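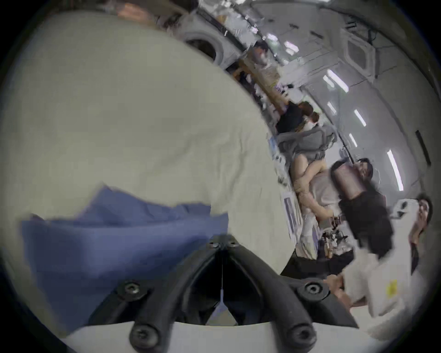

Blue cloth on top of the cream one, ready for folding.

How I fold a big cloth on my own

Big bits of fabric used to beat me every time. I'd flap them about, lose a corner, and end up rolling the whole lot into a ball and shoving it in the cupboard (you know the ball I mean!). Then I spent a Saturday working through a whole heap of throws and table covers, and by the end I'd settled on a way of doing it that I still use.

You'll want a clear surface, a bit bigger than the cloth folded in half. Mine's 52 inches long and it copes with nearly everything.

1. Lay the big cloth out first and leave the small ones to one side, or on top if you're short of room like me. Move them off before you start smoothing.

2. Smooth from the middle outwards with flat hands. Don't tug at the corners – you'll only pull it out of shape, and soft fabric is the worst for it.

3. Bring the far edge over to meet the near one. Line up one corner, pop something heavy on it (I use a tin of beans), then walk along and match the rest.

4. Smooth again, and fold in half the same way. Stop when the strip is 30 cm wide or so narrow it won't lie flat.

5. Now fold in from both ends to the middle, then shut it like a book.

Small cloths are much quicker. Fold them in thirds, then thirds again, and tuck them inside the big one so the set stays together. I started doing that with my Visley throws and I haven't lost a matching piece yet.

If a crease won't budge, give it a quick go with a warm iron before the last fold – check the label first, mind. My shelf is 17 inches deep and the bundles go in with the rounded fold facing out, so I can pull out one without the rest coming down on my head.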